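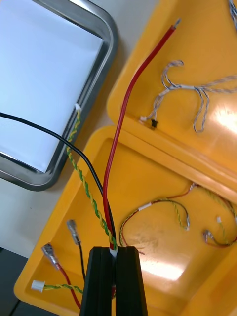
Vol. 14, No. 5 | May 2020

Print this article | E-mail this article

Two Arms and a Sheet of Paper

I have a confession to make about wire. I love it in drawers, I love it in catalogs, and I can't stand it the minute something mechanical has to pick it up. A bolt stays put when you set it down. A wire springs back, rolls over and grabs its neighbor on the way out the door. So naturally the first real job I gave my robot arms was sorting wire!

The project started last September at Vaststead, the shared workshop where I rent a bench and more shelf space than I'll admit to at home. I make a little bell player called the Říha, which hangs on a wall and taps out tunes with solenoids. It's sold as a kit, and I had 200 of them to pack. Packing is the part of the hobby I'd happily give away. You stand there with a tray, pick out a board, solenoids and wiring, check it all against the list, and then the phone rings and you start over.

I'd been eyeing a pair of secondhand arms for a long time (my savings account knows exactly how long), and the packing job was the excuse. The plan was one arm at each side of a table, parts in bins, and a steel tray in the middle that both arms could reach. I named the whole thing Trakberg, after a hill I once failed to bicycle up.

Most of the first month went into the table. I tried a wooden box with dividers, and the grippers kept knocking the dividers over. Then I tried shallow cardboard boxes, which slid. What finally worked was a set of plastic bins with good thick walls, pushed end to end on either side so that they prop each other up. The steel tray came from a kitchen supply counter. It was so shiny that my overhead camera lost the small parts completely, and I spent two evenings fiddling with the lights before I dropped some plain white paper in the bottom. Problem gone, and I still grumble about those evenings.

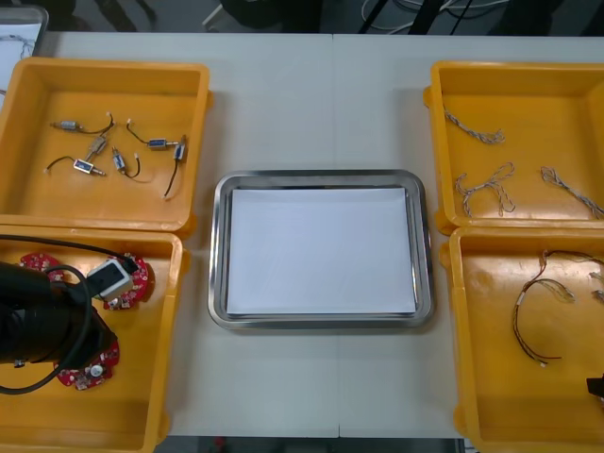 Getting a Grip

The circuit boards were easier than I'd feared. They're round and red and lie flat, so the camera finds them without much fuss, and the fingers can take them by the edge if they come in slowly. Solenoids are heavier for their size, which helps, but their leads wander all over the place. My early program aimed for the middle of whatever it saw, and if the lead was curled up next to the body, the middle was thin air.

The harnesses nearly finished me. I bought a batch from a small outfit called Dernason, lovely work, every connector tidy, and the arm would pick one up by a single strand and carry it off like a cat with a piece of yarn. I lost whole weekends to that. In the end I quit asking for a perfect grip. The arm now looks for a sleeve or a twisted stretch, somewhere the wires are already gathered together, and pinches there. If it can't find one, it gives the part a gentle nudge and looks again.
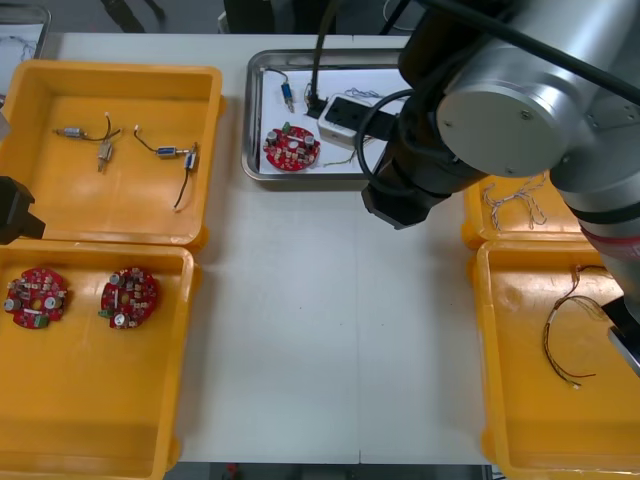
It's slow, mind you. I could beat it by hand any day of the week, at least until lunch. But I keep a log of every pick, more than 1,000 of them by now, and reading back through it is my favorite way to spend a coffee break. Pick 464 has a note beside it that just says "HOW," and I couldn't tell you whether I was pleased or upset.

Sharing one tray between two arms takes manners, and I had to write those in too. Only one arm gets to be over the paper at a time, and the other has to hang back near its own bins until it hears the all clear. The order matters as well. I had the harness going in first for a while and everything after it landed on a spring. These days I like it when the tray has the solenoids up top with the twisted bundle stretched out beside them, and one red board by itself down in the lower left, where a gripper can come in over the corner without brushing anything else.

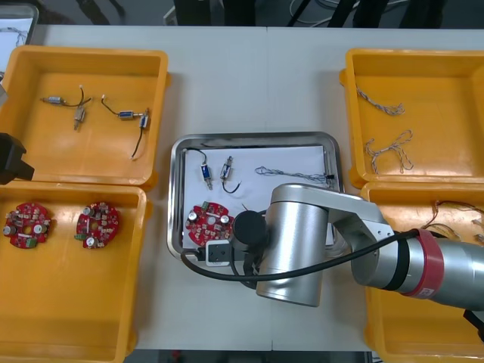
Lead wires are next on my list, and I already know they'll take all summer. A black lead wants to arch up off the paper on one solenoid and curl underneath on the next one, and the program has to cope with either. I'm working on a second look from the wrist camera, close in, just before the fingers shut. On the bench it has been fine. In a full run it gets confused by its own shadow, so I'm back to moving lamps.

If you're tempted to try something like it, start with the bins and leave the arms in their crate for a week. Move the parts by hand, using just a thumb and one finger, and write down every spot where you cheat. My list ran to two pages, and I'm still crossing things off.

Print this article | E-mail this article

We use cookies to remember your reading preferences. By continuing to browse, you accept our use of cookies. OK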